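Robot teaching by demonstration

Robot teaching by demonstration is a way of giving a robot a new task by showing it the task instead of writing out each motion in code. A person carries out the work, the positions and actions are recorded, and the recording is either played back as it is or used to train a program that can handle small changes. The term covers several methods. The main ones are guiding the robot's arm by hand, steering it from a distance, and doing the task with hand-held grippers while no robot arm takes part.

The practice is also called programming by demonstration, learning from demonstration, or imitation learning. The last name is usually kept for systems in which a computer model is trained on many recordings.

Background

Early factory robots were taught by leading the arm through a path and storing the points along it. Paint spraying was a common use. A skilled painter moved the arm, or a lighter copy of it, through one full pass over the part, and the machine repeated that pass. The method worked well as long as each part arrived in the same place.

Later robots were mostly taught with a pendant, a box with buttons or a small joystick that moves the arm one step at a time. Pendant teaching is exact but slow. It is still the usual choice for welding and machine loading.

Interest in recorded demonstrations grew again when cameras and computer models became good enough to connect what a robot sees with what it should do next. A trained model does not need the object to sit in one fixed spot, but it does need many recordings that show the object in different spots.

Methods

Guiding by hand

In hand guiding, also called kinesthetic teaching, a person takes hold of the robot's arm and moves it. The motors are set to give way to light pressure, and the joint positions are stored. The person feels the weight and reach of the real arm, so motions the arm cannot make are ruled out from the start. The drawbacks are that two arms are hard for one person to guide at once, and that the person's body often blocks the robot's cameras.

Remote control

In remote control, or teleoperation, the person moves a control device and the robot follows. The device may be a joystick, a tracked controller, or a small arm with the same joints as the large one. In the last case the small arm is called the leader and the large one the follower. The cameras on the robot record the same views the trained model will later use. Operators often find it hard to judge how firmly the robot is holding something, and a delay in the link makes fine work slower.

Hand-held grippers

A third method leaves the robot arm out of the recording. The person holds a gripper in each hand and does the task directly, usually at a table. The fingers of the gripper are the same shape as those on the robot, or close to it. Position is found from cameras, from motion sensors in the gripper, or from tracking parts fixed to it. A camera worn on the head can add a view of the whole work area.

Household objects are common in this kind of work. A session may call for putting a hairbrush in a basket, folding a cloth, or closing a jar.
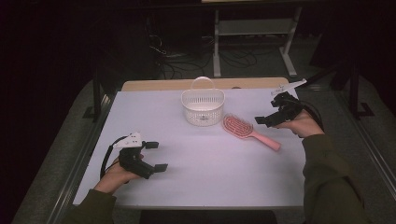
Recording a task

A recording of one complete attempt is called an episode. Before the first episode, the task is written down in a short sentence, such as "put the brush in the basket." The start and end conditions are also set, so that every person doing the task stops at the same point.

Objects are moved a little between episodes. If the brush always lies at the same angle, the trained model may fail when it lies at another. Some groups mark starting spots on a chart, and others leave the choice to the person doing the work.

The number of episodes depends on the task. In the Dolan guide to tabletop work, written by Marcela Paulík, a simple pick-and-place task calls for 80 episodes and a two-handed task for 200. The guide asks for a rest after every 29 episodes, as tired hands make jerky motions that carry over into the training data.

Checking the data

Recordings are checked before they are used. The most common faults are lost tracking, a hand that hides the object for too long, and clocks that do not agree between the left and right devices. Episodes with a dropped object are sometimes kept if the person picks it up and goes on, because they show the model how to recover.

Failed attempts may be stored in a separate set. The Taladeck file format gives each episode a label for this purpose. Lunamau, a viewing program, reads the same labels and plays both hands side by side.

Use in industry

The packing firm Erberg used leader and follower arms to teach the loading of mixed trays. Its crew began with 11 kinds of tray and taught each one separately. Pendant programs were kept for the palletizing station, where the boxes were all of one size.

Limits

A demonstration shows what a person did but gives no reason for it. If the person always pauses before closing the gripper, the model may learn the pause. People also move faster than many robot arms can, so recordings from hand-held grippers may have to be slowed down or filtered. Force is a further problem. Many systems record position only, and tasks such as wiping or inserting a plug are harder to teach without a measure of pressure.

See also

Teach pendant
Teleoperation
Motion capture
End effector

Reader comments (3)

weldshop_ray
The pendant section is short. Most of us still use one every day and it would help to have a page on it.

T. Okafor
Does the 200 for two-handed tasks include the ones thrown out during checking? The Dolan guide I have isn't clear on that.

kestrel44
We had the clock problem for weeks. Clapping the two grippers together at the start of each episode gave us a mark to line them up by. Might be worth adding under checking.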